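Block calendar task – student simulation project

This folder holds the simulated tabletop task our robotics club set up over the spring term, along with the recordings we made from it. Galtura is the club's name for the whole simulation project. Coltar is the name of this one task, and it's the only part that's ready to share.

What the task is

One arm, one table and a small block calendar made of two cubes with digits on them. The operator gives the arm a date as a two-digit number and the arm has to turn or swap the cubes until the front faces match. Operators drive the arm by keyboard. Scripted runs are kept in a separate folder and should not be mixed with the driven ones.

Views

Each run is rendered from the room and from a wide-angle view at the gripper. The room viewpoint changes between recordings, so don't hard-code table coordinates in image space.

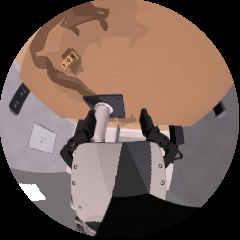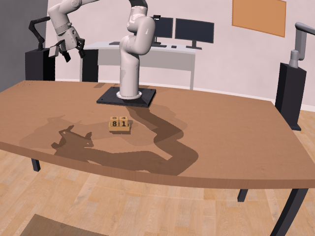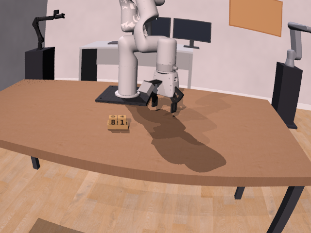

The file layout is the same for every run: one folder of images per view, one table of joint values and a short text note by the operator. Joint values are in radians. Gripper opening is stored from 0 (closed) to 1 (open). Timestamps start at zero when the run starts.

Splits

The practice split has 5 operators and the held-out split has 2. No operator is in both. Please keep it that way if you add runs – we mixed them up in March and had to redo the baseline.

Known problems

- Shadows are rendered differently on the club laptop and the lab machine. The note file says which one was used.
- A cube that is squeezed too hard can sink into the table. Runs where this happened are marked "bad contact" and left in.
- The target number is missing from 3 of the note files. We haven't gone back to fill them in.
- 6 and 9 are the same digit turned over. The scoring script accepts either.

Who did what

Solomiia Demchenko built the room and wrote the scoring script. Florian Nägeli did the keyboard control and most of the driving. Send fixes to either of them through the club's Pradville account, with the run name in the subject line.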